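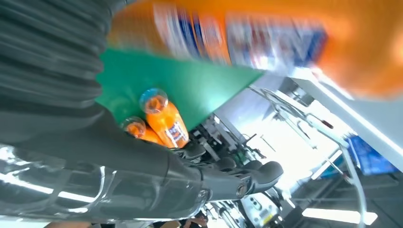
Figure 1. Large orange bottle with a blue-and-white label.

Lirkinby Medicine Take-Back Program
Progress report to the Kallio Fund
October 4, 2019

Collection. Both drop boxes are in service, one at the Idance branch library and one at the Lirkinby clinic. Material received to date totals 325 pounds, net of outer packaging. Liquids are logged separately and go out under their own manifest. Sharps are not accepted; 2 containers were refused at the counter and redirected to the county.

Outreach. Printed cards were supplied to 43 households on the home-visit list. The larger mailing is on hold until the postal permit is renewed.

Records. Weights are now entered in Fovus on the day of pickup. Entries from the paper log have been transferred except for the first two pickups, where the scale tickets are missing. Those weights are excluded from the total above.

Budget. Spending stands at 40 percent of the award. Hauling is under budget. Liner costs are over budget following a change in the required thickness.

Next period. Renew the permit, complete the mailing, and submit the disposal certificates by the end of December.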